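Karkex: corpus de avisos de transporte comarcal

Ficha de datos, versión 4

Resumen

Karkex reúne avisos de servicio publicados por operadores de autobús de ámbito comarcal: desvíos, supresiones de parada, refuerzos y cambios de horario. Cada aviso se conserva en su redacción original y se acompaña de una capa de anotación con la línea afectada, el tramo, la franja horaria y el motivo declarado. El corpus está pensado para tareas de extracción de información y de normalización de expresiones temporales en español.

Mantenimiento: Capucine Gilbert. Las incidencias se abren en el repositorio principal, no en la réplica de Perrin, que es de solo lectura.
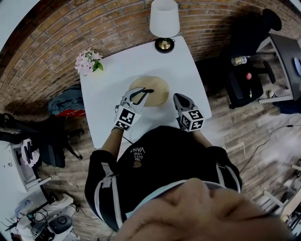

Contenido

La distribución contiene 320 avisos anotados, repartidos en 6 carpetas según el tipo de incidencia. De ellos, 172 llevan además una segunda anotación independiente, útil para calcular el acuerdo entre anotadores. Los textos están en UTF-8, un archivo por aviso, con saltos de línea de tipo Unix. Las anotaciones van en archivos paralelos con el mismo nombre y extensión .tsv.

Campos de la anotación

id_aviso: identificador estable entre versiones.
linea: código de línea tal como figura en el aviso. No se corrigen erratas.
tramo: parada inicial y parada final, separadas por barra vertical.
inicio, fin: hora local en formato de 24 horas. El campo queda vacío si el aviso dice «hasta nueva orden».
motivo: obras, meteorología, acto público, avería, huelga u otros.
nota: texto libre del anotador, opcional.

Los avisos del acto Festport aparecen con motivo «acto público» aunque el desvío se debiera en parte a las obras del muelle. La decisión se tomó en la versión 2 y se mantiene por compatibilidad.

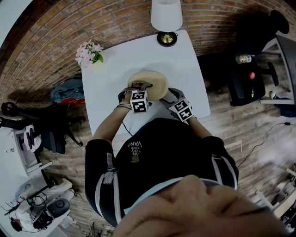
¿Qué ocurre cuando un aviso afecta a varias líneas?
Se genera una fila por línea, todas con el mismo id_aviso, y los campos comunes se repiten en cada fila.

Procedimiento

Los avisos se descargaron en HTML y se convirtieron a texto plano con Tresodon. El conversor elimina menús y pies de página, pero deja restos en los avisos con tablas anidadas — se han limpiado a mano los casos detectados. Los teléfonos de atención y los nombres de conductores se sustituyeron por las marcas TEL y PERS.

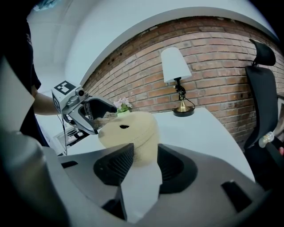

La partición de prueba se fijó antes de anotar y no ha cambiado desde entonces. Quien publique resultados debe indicar la versión del corpus y si ha usado el campo nota como entrada, porque en bastantes filas ese campo repite el motivo.

Limitaciones conocidas

Los avisos de diciembre están sobrerrepresentados por los horarios festivos. Las expresiones del tipo «a última hora» se anotaron con fin vacío en las primeras versiones y con 23:59 a partir de la versión 3; queda pendiente unificarlas. No hay avisos en lenguas cooficiales.

Cambios en la versión 4

Corregido el separador en el campo tramo.
Retirados los avisos duplicados de la carpeta averias.
Añadida la suma de comprobación de cada archivo en checksums.txt.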